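Flillgate Community Forum
Board: Manipulation > Teaching and Demonstration
Topic: Remote control or hand guiding for bin picking demonstrations
Status: Open

k_spahic
Moderator
Members are invited to comment on the draft procedure for recording grasp demonstrations on the bin station. The current text requires that all demonstrations be given by remote control from the operator desk. Hand guiding is permitted only for setting the start and end poses. Comments received before the October revision will be considered.
Kalliopi Spahić

torres_lab2
We support the draft with one reservation. New operators at our site need 15 practice sessions before their remote grasps are smooth enough to keep. With hand guiding they needed three. The procedure should state who bears that training time.

imacedo
I must disagree with the draft on this point. An operator who holds the arm feels contact with the bin wall at once. The same person at the desk sees it late, or does not see it. Slim objects lying across other objects are where this matters most, and the Naltik set contains many of them.
Ilídio Macedo

k_spahic
Moderator
The concern is noted. The difficulty with hand guiding is that the operator's arms and head enter the camera view. Of the 619 demonstrations in the first collection, a large share had to be set aside for that reason. The learned policy will not have a person standing over the bin, and the recordings should match that condition.

imacedo
Those recordings were made with the camera in its former position. I do not believe the figure can be applied to the present arrangement without a new trial.

kemer_user
A question on section 4. Does "one object per demonstration" mean that the operator must release and start again if a second object is lifted by accident? Our team has been keeping these attempts and labeling them separately.

k_spahic
Moderator
Yes, release and begin again. The attempt may be kept if it is labeled as a failed grasp. It may not be counted toward the required total.

torres_lab2
On mixed bins, we would ask that soft toys and hard items remain together. Sorting them makes the operator's work easier and the data less useful. We would also ask for a limit of 12 objects in a bin during operator training.

imacedo
Agreed on mixed bins. I do not agree with a fixed limit. The operator should learn to choose an approach in a crowded bin from the beginning.

k_spahic
Moderator
The limit will be listed as a recommendation. On the main question, the draft will be amended to allow a short comparison trial of both methods, using the same objects and the same camera position. Mr. Macedo has agreed to write the trial plan. Please post objections to this arrangement in the present topic and not by private message.

kemer_user
No objection. We can provide two operators. Please confirm whether the gripper fingers are to be the same for both methods.

k_spahic
Moderator
Confirmed, the same fingers throughout. The bin station is attached for reference.
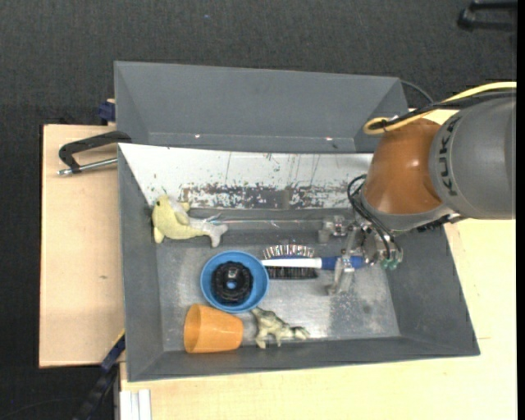
Bin station with mixed objects, gripper at the blue end of a slim white-and-blue item.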